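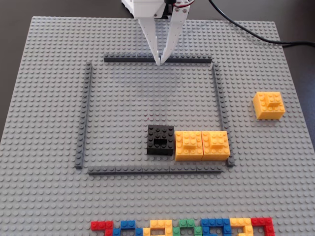 Bench notes: gripper fingers and the brick task

Sep 17, 2025

We have been comparing two sets of fingers for the small white arm since June. The Pokon set is long and narrow and comes to a point. The Delorme set is shorter, with a flat pad on each finger. Both fit the same mount, so a swap means two screws and a new zero position.

All trials use the brick layout on the gray baseplate. Four dark gray strips mark the work area, and the yellow and black stacks go inside it. The arm has to pick up a yellow stack by its raised top section and set it down beside the others. The strips are low, but a finger that comes in at a bad angle will catch on them.

We logged 597 picks across both sets. The Pokon fingers did better when two stacks were touching, as the tips need very little room. The Delorme pads held straighter during the lift, and fewer bricks turned in the grip. On a stack standing by itself we saw no difference worth reporting.

Cables were a bigger problem than we planned for. The black cable on the right side has to stay slack over the whole reach, or it pulls on the arm during the far moves. Please check it before you start a run.

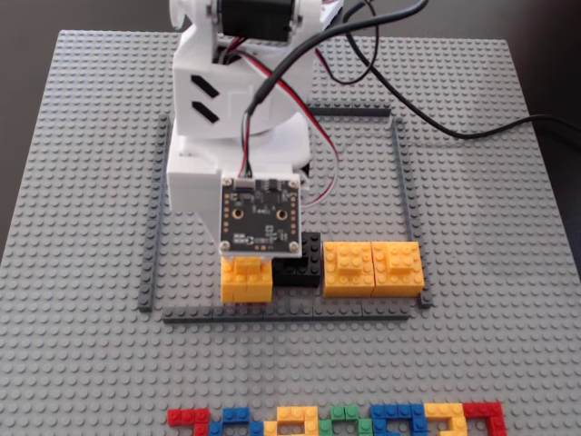
Controller settings

The arm now runs on the Vekus controller, and closing force is capped at 36 percent. Wait 800 milliseconds after the fingers close before lifting. Shorter waits led to dropped bricks with both sets. The old Nosen settings are still in the shared folder, but don't load them with the Pokon fingers fitted. They close too far and bend the tips.

Next we will repeat the touching-stack trials with rubber tape on the Pokon tips.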